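Tea on the counter

Luuk Michiels refitted all 12 rooms at the Miltirero last October, and the tea things took longer to settle than the beds. He wanted everything on one tray, in black, against pale speckled quartz.

The kettle stands on the tray beside a divided box for packets. Cups are black too, and each gets a clear glass coaster — the quartz marks easily, he says. 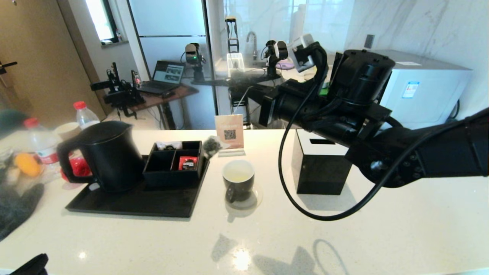 What it costs

Michiels paid 233 euros a room for tray, kettle, box and cups. A wooden set from Bosman came to 268. Tissue boxes were extra, and he bought those in black as well.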